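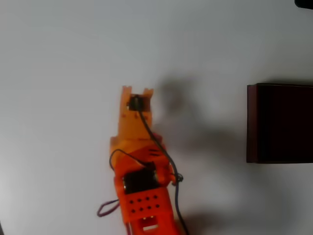

White was always going to show every pencil mark, Yara Ghanem told the users' meeting at Lirkness, but she would still sooner cut and glue on a white table than on the brown ones, where small dark parts went missing all day.

Home News Workroom Classes Hire Contact

White tabletops to stay in Lirkness workroom

16/11/2024

The shared workroom at Lirkness will keep its white tabletops for another year, after users voted against going back to a darker colour.

The 13 tables were bought from Troster in February at a cost of $587 each. They replaced a mixed lot of older benches, most of them a dark brown that had been sanded and restained several times. Complaints about the new tops began within weeks. Some people found them too bright under the ceiling lights, and others were unhappy about how much cleaning they needed.

Henryk Gajewski, who keeps the room's booking sheet, put the question to a vote and asked for comments in writing. The glare came up more than anything else. Several people wrote that they had moved to the far end of the room in the afternoon, when the sun comes through the high windows, and one had started bringing a cloth to work on.

A grey top was offered as the alternative. Flasgate, the joinery on the same street, lent a sample panel and quoted $583 a table, with the old tops to be taken away at no extra charge.

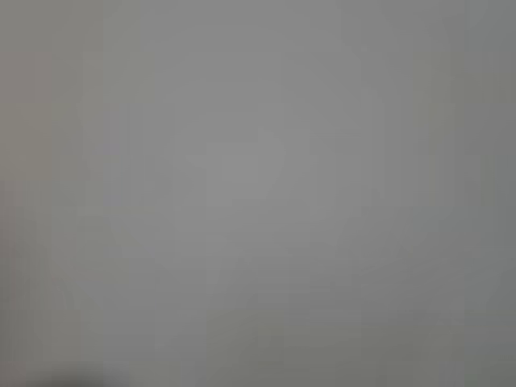
Mid-grey, Lirkness workroom.

The grey had its supporters. Nabil Mahasneh wrote that it was easier on the eyes and hid scuffs. He does a lot of soldering and said he would happily have paid a higher hourly rate to get it. Others thought it made the room gloomy, and Melati Nugroho pointed out that black wire and black screws are harder to find on grey than on white.

The vote went to white by a small margin. The meeting then agreed to spend $300 on blinds for the high windows, which should be up before the summer classes start. The two ceiling lights nearest the sink will be put on a separate switch.

Users were also asked to stop taping paper directly to the tops. The tape lifts off cleanly when it is fresh but leaves a yellow line if it stays down overnight. Marker can be taken off with the spray kept under the sink. Anyone using dye, ink or stain is to put a mat down first.
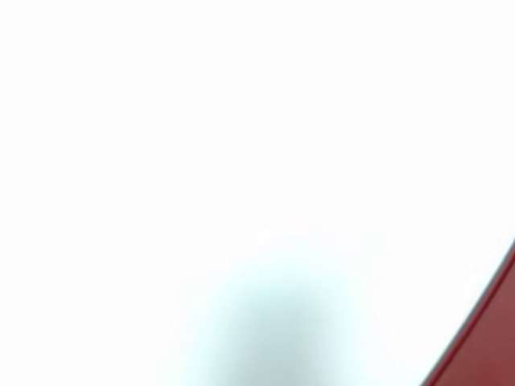 White and dark red, with a soft blue-grey shape low down.

Fouad Sleiman asked whether cutting mats could be bought in more than one size, as the large ones take up most of a table and the small ones slide. Zoubi, the art supplier, has been asked for a price. Until then the present mats stay on the shelf beside the door and should be wiped before they are put back.

The colour of the tops will be looked at again next year. Comments can be left in the book at the entrance.

Recent items
Blinds: which windows, and when
Workroom hours over the holidays
Old brown benches free to pick up
Sink tap repaired
Beginners' bookbinding, places left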